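### 4.2 Demonstration during the February open day

The picking cell was shown to visitors at the Grustton laboratory in the form used for the bench trials. 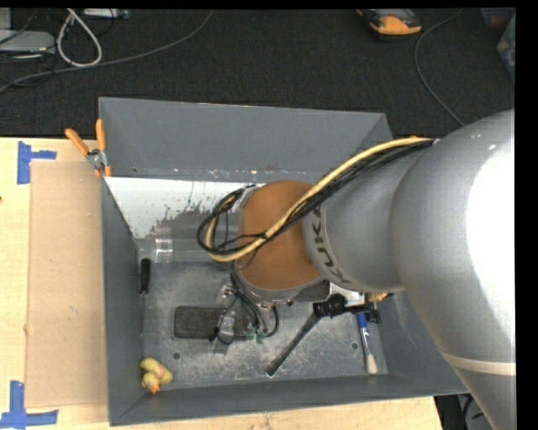
*Figure 3. The KUKA arm over the metal bin, with mixed items on the bin floor.*

The open day was held in February and formed the second of the 2 public sessions planned under the Broten project. Visitors were received in groups, and each group watched one full run before questions were taken. Over the day 37 runs were started. Evie Ellwood led the session and kept the written log on which this section is based.

The items were chosen to differ in shape and surface. The set in Figure 3 includes a clear plastic cylinder, a dark flat pad, a screwdriver-like tool and a yellow toy duck. Clear objects had already proved difficult in the bench trials (Section 3.4), and the cylinder was kept in the set for that reason. The duck was the item most often asked for by younger visitors.

Arm speed was limited to 50 per cent of the bench setting for the morning groups and raised to 60 per cent after midday. The Tapley planner was used without change. The Flestano grasp module was restarted once, shortly before the last group entered — the run under way at that point was left out of the results.

Questions from visitors mostly concerned safety and the choice of items. Several asked why the arm paused above the bin before moving down. The pause is set by the planner, which checks the path a second time when the items lie close to a wall. Its length was not recorded on the day, and the bench values in Table 2 should be used in its place.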